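The Rules of a Folded Shirt

A T-shirt looks like an easy thing to teach to a machine. Farhad Esfahani thought the same before he wrote the handbook for Alipour, which collects examples of housework done with hand-held grippers. The first version had 2 pages. Today it has 29, and the longest chapter is the one for clothing.
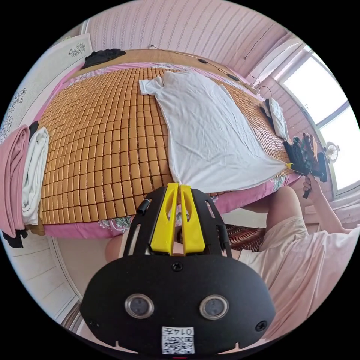 The handbook begins with the home itself. A person who works in a bedroom should leave it as the family keeps it. Esfahani is strict on this point. "If you clean the room first, you teach the robot a room that does not exist," he told me on a Saturday morning, over his second tea.

Other rules are for the hands. Fingers must close on the cloth before the arm begins to move. The garment should be pulled slowly, and if it slips, the person continues and does not start again. Mistakes stay in the record, with a mark beside them. Hekley, a smaller company in Urnach, used to delete them, and in April it changed its practice.

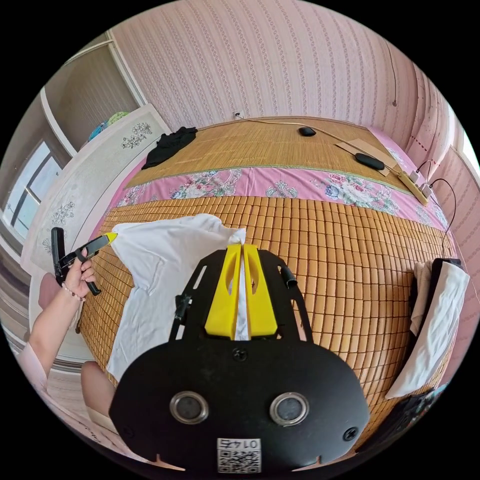 Both grippers hold the white T-shirt, spread over the bed.

Then comes the question of privacy, on which the companies still do not agree. Cluso asks every household to sign again after 8 sessions. Alipour asks only once, but the family can withdraw any recording later, without giving a reason. Esfahani would like one common form for everybody. He has sent his draft to both companies, and he is waiting for their answers.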